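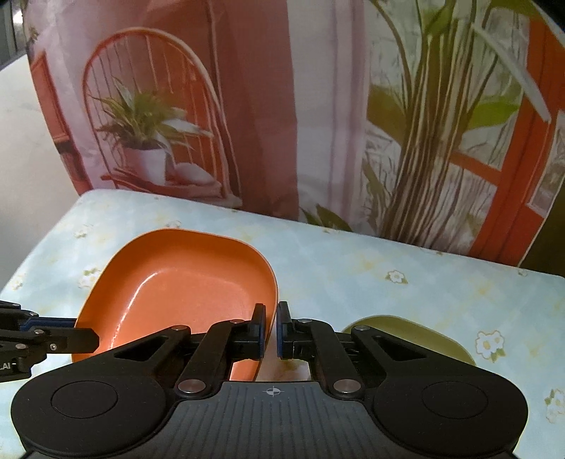
Household > Kitchen and dining > Tableware > Coloured table dishes

Coloured table dishes

Coloured table dishes are plates and bowls in plain, solid colours, made for everyday meals at home. They are sold singly or in mixed sets and are meant to be combined freely on the table. Common colours are orange, red, sage green and olive. Most have no printed pattern, so the colour and the outline of the dish do the decorative work.

Shapes

Two outlines are usual. The first is round, which suits soup, cereal and rice. The second is a square with rounded corners, sometimes called a soft square or a cushion shape. Soft square dishes fit closely side by side and leave less bare cloth between them. Shallow versions with a raised rim are used for bread, sliced fruit and cold food, while deeper ones serve as bowls.

Many bowls stand on a foot ring, a low circular ridge under the base. It lifts the bowl slightly from the table and gives the fingers something to hold when the bowl is turned over for drying.

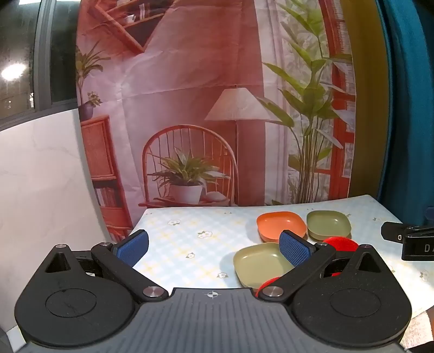 Square dishes in orange and shades of green on a checked cloth.

Materials

Glazed stoneware, enamelled steel, melamine and bamboo fibre are all used. Stoneware is the heaviest and keeps food warm for longest, but chips at the rim. Enamelled steel is light and hard-wearing, though a knock can expose the metal. Melamine is hard to break and is often chosen for children and for eating outdoors. It should not be put in a microwave oven. Strong colours can fade with repeated machine washing, reds sooner than greens.

Mixed sets

The practice of selling dishes in mixed colours is older than the modern set. The Geltmont works listed soft square dishes by the single piece, so that a household could replace one without matching a full service. Its trade list of November 1931 gave 40 colours, of which six were kept in regular stock. The later Jindavance range was boxed by colour family, with greens in one box and reds and oranges in another. Kenna Farquharson's survey of household china catalogued 1,004 pieces from the two makers.

Use on the table

Patterned cloths are often laid under plain dishes.
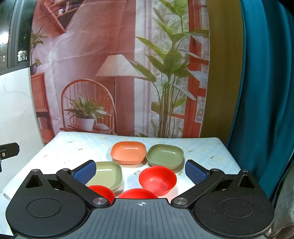 A small floral or checked print in pale blue is a common choice and sets off warm colours well. Bowls may be placed one to each person or grouped in the middle for shared food. Where several colours are used, some households give each person a colour of their own.

Storage

Round bowls nest well if they are of one size and make. Soft square dishes stack neatly only when the corners are lined up. Paper or felt between glazed pieces prevents scratching.

See also: Foot ring; Tablecloth; Geltmont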